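Milero teaches its robot to put the tools away, one person at a time

April 11, 2020 - By the Clarico Business Desk

3 min read

The job posting asked for patience, steady hands and no fear of repetition. It did not mention that the successful applicants would be spending their shifts tidying up, with a robot in the way.

Milero, a small automation firm in Clarico, said this week that it has collected 1261 demonstrations of its robot arms doing ordinary bench chores: picking up a screwdriver, setting down a roll of tape, getting a tool back into the case it came out of. In each one a person did the thinking. An operator steers the arm by remote control from start to finish, the machine records every move, and a computer program is later asked to make sense of it all.

The project is called Jusosach, a name the company declined to explain. It began in March with four operators and a first goal of 1000 usable recordings. The word "usable" is carrying some weight there. Milero says its staff made 1574 attempts in all, and the remainder were set aside for drops, collisions and, in the wording of the company's own summary, "operator hesitation." Most of us would have called that thinking it over.

The idea behind the work is simple enough. Writing out instructions for putting a screwdriver in a slot takes a programmer a long time, and the instructions stop being any good when the screwdriver turns up somewhere else. Showing the robot is quicker, provided you are willing to show it again, and then again from the other side of the table, and then again with the tape closer to the edge. Operators at Milero are told to move things between rounds. Some had to be asked to move them less neatly.

There are two ways to do the showing. In the early weeks operators took hold of the arm and guided it by hand, like somebody leading a reluctant horse. That produced smooth reaches and sore shoulders. The company has since gone over mostly to remote control, with the operator working a handheld lever and the two-fingered gripper opening and closing to match. Hand guiding is still used for the fussy bits, such as lining up a tool with its own molded hollow in a tray.

Tool cases have been the hardest part of the course. A tray with a shaped recess for every piece is a fine thing for a person, who can wiggle a tool until it drops in. The gripper has to be told about wiggling. Milero says a separate batch of recordings is now devoted to it, and that operators have been asked to wiggle in a consistent manner.

Rolls of tape are next on the list of complaints. They can be gripped across the side, by the rim or through the middle, and left alone, each operator picked a favorite. The program, trained on all of them, spent a while trying to do every one at once. There is now a house rule on tape. It takes up a page and a half.

The first customer is expected to be Waweru, a repair chain that wants benches cleared overnight so that its mechanics can find things in the morning. The two companies have agreed on a trial at one shop, on one bench. Neither would say what it will cost - or what the mechanics think of having their things found for them.

Milero has not given a date for the arm working alone. The company says it can already manage the reach and the grasp without help on most tries, and that the putting away "remains supervised." Recording continues in the meantime, and the firm is hiring two more operators for the late shift. Applicants will be given a practical test, and the advertisement suggests comfortable shoes.

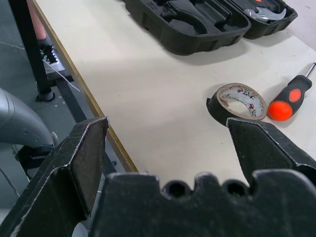
One reader in the repair trade wrote to say that the overnight part sounds fine, but the recordings ought to be made by people who work at a bench for a living. A mechanic puts the screwdriver back where the next job needs it, the reader argued, and that is often nowhere near the case. If the robot only ever learns from tidy people, it will hide everything.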